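Plastic basket as a drying and catch-all tray – will the slots let crumbs and water through?

Posted in Kitchen & Pantry
Daritura Household Help

Khairul Pillai
Hi everyone, long-time reader and only my second post, so be gentle! We moved into a smaller place in Trimatdale in July and I have been trying to get the pantry under control ever since. I bought a black plastic basket to keep onions and potatoes in, mostly because it was the right size for the shelf (and, I'll admit, because it was on sale). My mother always kept hers in a wire one, and now I'm wondering whether I should have done the same.

The sides have plenty of openings, but the floor is one flat, smooth panel, so I don't know how much air gets to whatever is sitting at the bottom. 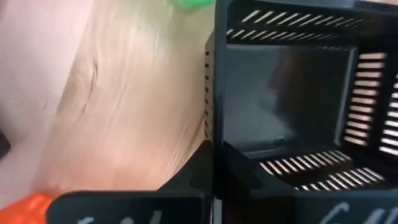
The basket from above, slots in the walls and a solid-looking floor.

Would you put onions in it as it is, line it with something, or save it for another job altogether? I'd hate to lose another bag of potatoes, we threw one out last month and the smell stayed for days.

mistance_jo
I've kept onions in something very like yours for years and they do fine, so please don't rush out and buy another one! What helped me was laying a folded sheet of newspaper on the floor of it and changing that every 10 days or so, when I remember. It catches the papery skins too – you just lift the whole mess out and shake it into the trash. Don't pile them high. One layer, maybe a second if they're small. And keep the potatoes somewhere else, they make each other sprout.

Nair
wire is better

PantryPat
Agree with Jo about splitting them up. If you want more air underneath, a little cooling rack laid flat in the bottom works nicely, I use one from an old toaster oven. Mine is 13 inches long and I had to bend the feet in a bit, so measure the inside of the basket first and not the rim like I did. I go through everything on Saturday before I shop, and any potato that feels soft goes straight out. For the smell you mentioned, wash the shelf with warm water and baking soda and leave the pantry door open overnight.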